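Nakdale cushion, square, teal blue

A plain square cushion in a muted teal blue, made by Vornemby. The cover has a soft, slightly fuzzy surface and no pattern, so it sits well on cream, grey or beige. Sold singly. White is also available in the same range.

Cover
Removable, with a hidden zip along one side. Wash at 30 on a gentle cycle, inside out, and dry flat. Don't tumble dry. The blue may lose a little dye in the first wash, so keep it away from pale items.

Filling
300 g of hollow fibre in a separate cotton inner. It arrives flat and takes 4 hours to fill out. Shake it by the corners if the filling gathers at one end.

How many to order
Two are enough for a long sofa, one at each end. For a bench or a window seat we suggest three. Packs of six are made up to order and leave our Skavau warehouse in a week.

Teal blue cushions with a cream button-tufted sofa:

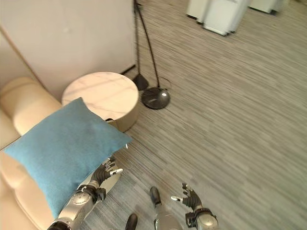
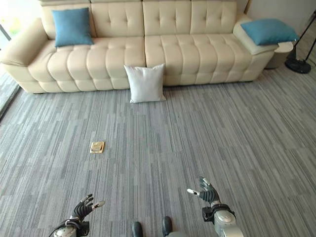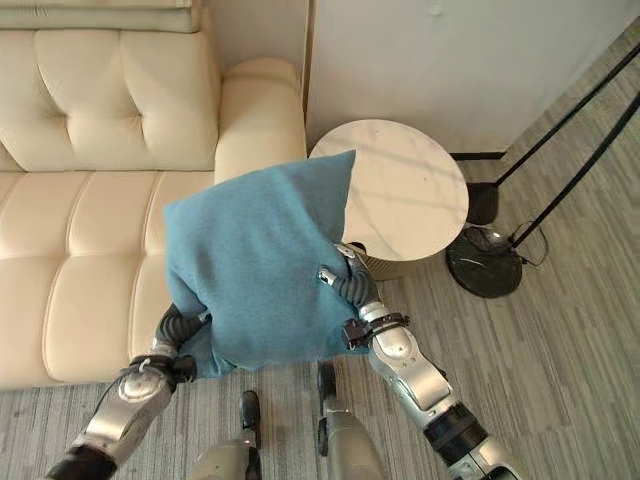
Delivery and returns
Orders placed before noon go out the same day. Unused cushions can be sent back within 3 weeks in their original bag. For fabric samples or trade prices, write to Yolanda Carretero at the sales desk.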